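Print this page | E-mail this chapter to a colleague

This site uses cookies to remember your reading position. By continuing you accept this. OK | Settings

Posted in April by the Nendico course team

Chapter 6
Time and the Game Loop

In the previous chapter we finished the menu of our small game, Hillon, and we made it possible to start a new journey, to save it and to come back to it. The ferry can be seen at the dock of Falcão, the passengers are standing in their line, and when the player presses the key, nothing moves. In this chapter we will give the game its time. The subject looks simple, and many students want to pass through it quickly in order to arrive at the physics in Chapter 7. I recommend that you do not. Most of the strange behaviour that students report to us in the later chapters has its origin in the material that follows.

After this chapter you should be able to write a game loop with a fixed step, to explain why the speed of drawing and the speed of the simulated world are different matters, and to find the most common errors of timing in a program written by another person. You will need the project folder as it was at the end of Chapter 5. If you changed the names of the files, please change them back before you begin, or the exercises will not run.

6.1 What a loop must do

A game is a program which does not wait. A word processor can sleep until the writer touches a key, but a ferry on the water must continue to travel even if the player has gone to make a cup of tea. For this purpose the program repeats the same work many times in each second. It reads the input, it moves the world forward by a small amount, and it draws the result on the screen. One such repetition we will call a tick when we speak of the world, and a frame when we speak of the drawing. In many books the two words are mixed. I ask you to keep them separate from the first day, even in your comments and in the names of your variables.

The simplest loop draws one frame for each tick and does this as fast as the computer allows. On the old home computers this was acceptable, as all the machines of one model had the same speed. Today the same game may run on a cheap laptop and on a very strong desktop, and with the simple loop the ferry would cross the harbour of Falcão in eleven seconds on the first and in two seconds on the second. No player will forgive this, and in a game for two players it cannot be used at all.

6.2 The variable step and its troubles

The usual first repair is to measure how long the last frame took, and to multiply every movement by this number. If the frame was long, the ferry moves more, and if it was short, the ferry moves less. This is called the variable step. It is easy to write and for a quiet game with few objects it can be quite enough.

The trouble comes when something in the world depends on what happened between two moments. Suppose that the computer is busy for a short time with another program. The next step is then very large, and the ferry, which was in front of the pier, is suddenly behind it. The test for collision was made before and after, and both times the answer was no. A spring, or the rope with which the ferry is tied, behaves even worse. With a large step it receives too much force, moves too far, receives a still larger force in the opposite direction, and after several ticks the numbers become so big that the ferry leaves the map. 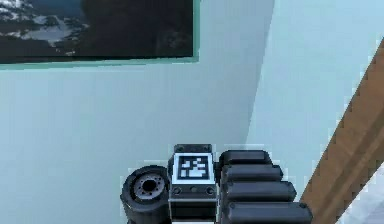 6.3 The fixed step

The second method gives the world a step which never changes. Time that has passed on the clock is put in a variable, which we call the accumulator, as one puts coins in a jar. Each time there is enough in the jar for one step, we take out the price of the step and move the world forward once. When there is not enough left, we draw the frame and go back to the clock. A slow machine will make several ticks for one frame, and a fast machine will draw several frames for one tick, but in both cases the world itself has the same history.

In Hillon we measure time in milliseconds, so that 1000 units are equal to one second of the clock. Please store this value as a constant with a clear name and do not write the number directly in your formulas. Students from Canada and Australia sometimes ask me if the spelling of the constant matters, as our sample code has "COLOUR" in one place and the graphics library has "color" in another. For the names you choose yourself, use whichever you like, but use the same one everywhere.

There is one danger. If a tick needs more time to calculate than the time it represents, the jar fills faster than we can empty it, and each frame is later than the one before it. To avoid this, we set a limit to the number of ticks in one frame. In our project the limit is six. When it is reached, the remaining time is thrown away and the game becomes slower for a moment - this is not pretty, but the program stays alive and the player can still reach the pause menu.

6.4 A note about the Flusanus module

The sample code uses a small timing module with the name Flusanus, which is delivered in the folder "lib". It reads the clock of the system and hides the differences between Windows, Mac and Linux. You do not need to understand its inside in order to follow the chapter, and you should not edit it. If you prefer to read the clock by yourself, take care that you choose a clock which only goes forward. The clock that shows the time of day can be corrected by the system at any moment, and a negative step is a very unpleasant thing to search for.

6.5 Before you continue

Open the project and run it once without changes. The window should show the dock and the waiting passengers, and the counter in the left corner should stay at zero. Now open the file "main" and find the empty function with the name "advance". We will write its first line in the next section, where the ferry leaves the dock of Falcão with a constant speed and without wind or current. The wind is added in Chapter 7.

Print this page | E-mail this chapter to a colleague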